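Stedaso Season 2: Your Questions, Answered (As Best I Can)

My inbox has been a mess since the trailer dropped, so I'm putting everything in one place. I'll keep adding to this page as I learn more. Mild spoilers for season 1, nothing beyond what's in the trailer for season 2.

Last updated: April 2025

When does it start?

The first two episodes land together on the opening Sunday, and then it goes weekly. I know a bunch of you wanted the whole thing dumped at once. I'm on the other side of that fight! Half the fun of season 1 was yelling at each other all week about who sent the letter.

How many episodes are there?

13, up from ten last time. The finale is supposed to run longer than usual, but I haven't seen a running time I trust, so don't ask me to settle any bets.

I never watched season 1. Can I jump in?

You can, but please don't. The first season is only ten hours and the last three episodes are some of the best TV I've seen in years. If you really can't face it, watch the pilot, then episode 4 (the ferry), then the last two. You'll miss most of the stuff with the Carrilho brothers, and you'll be a little lost at the funeral, but you'll get by.

Wait, is Stedaso the town or the family?

The family. The town is Pristdale. I got this wrong in my very first recap and people still bring it up.

Who's back?

Pretty much everybody who made it out alive. Ines, both Carrilhos, the judge, and Teo (yes, Teo, he's in the trailer for maybe a second, at the bus station, go look). The big new face is Urkik, the man the family owes all that money to. We heard his name all through season 1 and never saw him, and I kind of loved that. I'm nervous about it. A bad guy who's only a voice on the phone can be anything you want, and then he walks in and he's a guy in a coat.

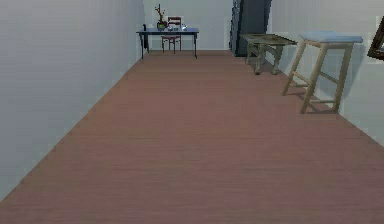
Catarina Lobo disagrees with me on Urkik and wrote in to tell me so: she thinks keeping him offscreen for another year would have felt like a cheat, and that the phone calls had already run out of steam by episode 8. She'd also like me to stop calling the judge a good guy. Fair enough on the phone calls. I'm not budging on the judge.

How much time has passed since the finale?

Sixty days, going by the first line of the trailer. So Ines would still be out on bail, and the house shouldn't have been sold yet, unless somebody moved very fast. Somebody on this show usually does.

What's the deal with 794?

Oh boy. For anyone who missed it, 794 is the number written inside the matchbook in the last shot of season 1. Here are the theories I get the most:

It's a locker at the bus station. This was my pick, and seeing Teo there in the trailer made me very smug for an entire afternoon.

It's a page in the church register. I like this one more every time I think about it. They spent a weird amount of time on that register in episode 6, and then it never came up again.

It's part of a phone number. Maybe? The handwriting does trail off at the end, but I think the pen was just dying.

It's nothing and the writers are messing with us. I refuse.

Do I need to read the books?

There aren't any books! I get this question constantly. I think it's because the opening credits look like old paperback covers. It was written for TV from the start.

Is the theme song changing?

Same tune, slower, with a piano where the accordion used to be. I've played it too many times and I miss the accordion. My sister says it's better now, and we're not speaking about it.

Will there be a season 3?

Nothing's been announced. The writers' room supposedly opens again in November, which sounds good to me, but I've been burned before by "supposedly." I'd wait to see how the first few weeks go.

Are you doing recaps again?

Yep, every week, up by Monday night if work behaves. The premiere gets two separate posts so people can watch one episode and stop. Comments stay open, and I'm keeping the same rule as last year: talk about anything that has aired, and leave out anything you read somewhere else. I had to delete a couple of finale leaks last time and I'd really like to not see those before I've had my coffee.

Can I send you a question?

Please do. Use the contact form and put the show's name in the subject line, or it'll end up under a pile of emails about the baking show. If you want to argue about the judge, bring episode numbers.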